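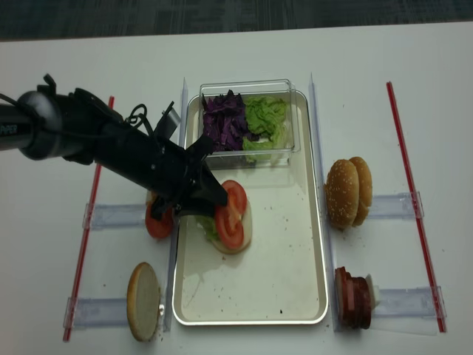

Hallo Kjell, hallo in die Runde,

erst einmal vielen Dank für die ausführliche Mail und vor allem für die Logs! Ich hatte schon befürchtet, dass sich außer mir niemand mehr für die Greifplanung bei weichen Sachen interessiert, umso mehr habe ich mich gefreut.

Kjell Moen schrieb am 13. Februar 2022:
> Seit dem Umstieg auf den neuen Planer in Vitia bleibt bei mir
> der Anflug auf die Tomatenscheiben öfter hängen. Von 200
> Versuchen in der Simulation brechen 22 mit "no valid approach"
> ab, und zwar fast immer an den seitlichen Ablagen. In der
> Tablettmitte läuft alles durch. Liegt das an der Wahrnehmung
> oder an den Kollisionskörpern? Und muss ich für die Brötchen
> eigene Greifposen anlegen?

Ich bin ziemlich sicher, dass es die Kollisionskörper sind. Die durchsichtigen Trennwände und Ablagen sieht die Tiefenkamera ja kaum, deshalb tragen wir sie fest in die Szene ein. Der alte Planer hat sie als dünne Platten behandelt, der neue legt standardmäßig einen Sicherheitsabstand darum, und dann bleibt an einer Ablage einfach kein Platz mehr für die Finger. Über dem Tablett merkt man davon nichts, das passt also gut zu dem, was du schreibst. Setz den Abstand für die Gruppe "acryl" bitte einmal auf 3 mm und lass dieselben Läufe noch einmal durchrechnen. Den globalen Wert würde ich in Ruhe lassen, sonst streift dir der Arm irgendwann den Salatbehälter.

Bei der Wahrnehmung gibt es trotzdem eine Kleinigkeit, über die ich selbst lange gestolpert bin: Liegen zwei Tomatenscheiben überlappend auf dem Brötchenboden, macht die Segmentierung daraus gern ein einziges längliches Objekt. Für das Ablegen der nächsten Zutat ist das halb so wild, aber der Zustandsautomat zählt dann eine Scheibe zu wenig und möchte noch eine holen. Ich habe im Zweig von Jeso einen Vergleich mit dem vorherigen Belegzustand eingebaut – nicht schön, aber bisher stabil. Trainiert ist das Modell mit 1.415 Bildern, und gestapelte Scheiben sind darin leider eher selten. Wer welche beisteuern kann, immer her damit!

Zu den Brötchen: ja, eigene Posen lohnen sich. Die Sesamdeckel stehen bei uns hochkant aneinandergelehnt, da hilft ein Griff von oben, der für flach liegende Teile gedacht ist, wenig. Ich greife quer zur Schnittfläche und drehe erst nach dem Anheben. Genauso halte ich es mit den hochkant stehenden Fleischscheiben, nur mit kleinerer Öffnungsweite und deutlich weniger Kraft. Die Posen liegen als YAML im Repo unter fornia/grasps, bedien dich einfach.

Im März möchte ich das alles in den Hauptzweig bringen, vorher muss ich aber noch die Tests für Viklund umschreiben, die hängen nämlich am alten Format der Szenendatei. Wenn du magst, schick mir deine Szene gern direkt, dann nehme ich sie als Testfall mit auf.

Herzliche Grüße und einen schönen Abend
Henrike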